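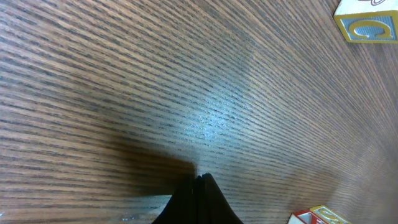

Gukora Reading Evenings, Stultlow
Progress report to the Kettler Fund
Monday, January 1, 2018

Hello all, and a happy new year! I said you'd have this before Christmas and you didn't, sorry. The second half of the grant period was much busier than the first and I kept wanting to add one more thing.

The short version is that the evenings are running, people are coming, and we're a bit behind on the Tovorach side. We've held 76 sessions since the grant started, nearly all of them in Stultlow. I lost two in August when the hall was being painted (I'd been told it would be done by then) and we made those up later on.

Most of our readers are grown-ups who left school without much confidence on the page, and what they want help with is very ordinary. Letters from the council come up a lot, and so do recipes, work forms and bedtime books for the grandchildren. I started out with a proper scheme of work and have dropped about half of it, as people would much sooner bring in the thing that's been sitting on the side in the kitchen and go through that.

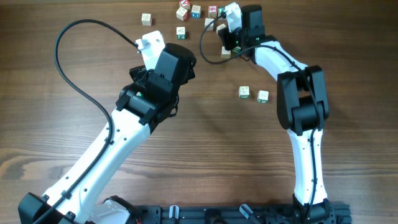

Spelling is still what people worry about most, far more than reading. One woman told me she'd turned down a better job over it, and she reads perfectly well. I've stopped doing spelling tests of any kind, even friendly ones – the whole room went stiff. I'm much keener now on moving letters about by hand, and small wooden alphabet blocks scattered over a table top are a nice way in, with no pen to be frightened of and nothing to rub out. They're hopeless for long words, mind you, so for those we go back to card strips and a thick felt tip.

Attendance is harder to sum up. Six people have come nearly every week from the beginning, and then there's a wider group who drop in when there's a form to fill in and vanish again. I used to fret about the second lot. I've come round to thinking they're using us quite sensibly, and a few of them have started staying on for the reading half.
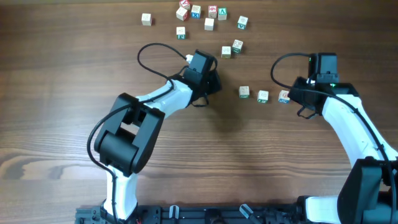
Alphabet blocks, with a blue X and a green V among them.

You asked last time about books. We've built up a lending shelf of more than 80, mostly short novels, with some cookery and a surprising amount of railway history that came in one box. The thrillers go out constantly. The specially written "easy readers" hardly move at all, and I wouldn't buy any more of those.
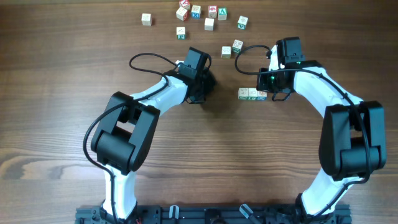 MONEY AND WHAT'S NEXT

We have £400 left in the materials line, and I'd like to move it across to travel if you're happy with that. Tovorach is the reason. The last bus back goes before our session finishes, so anyone without a car has to leave halfway through or not come at all, and a shared taxi on session nights would sort it out. I've had one quote and I'm waiting on another.

If you agree, I'd start the Tovorach evenings up again once the roads are better. Room hire there is cheap and the kettle works, though the heating needs putting on well ahead.

Could you let me know about the travel money when you get a minute? The attendance sheets and receipts are coming separately in the post.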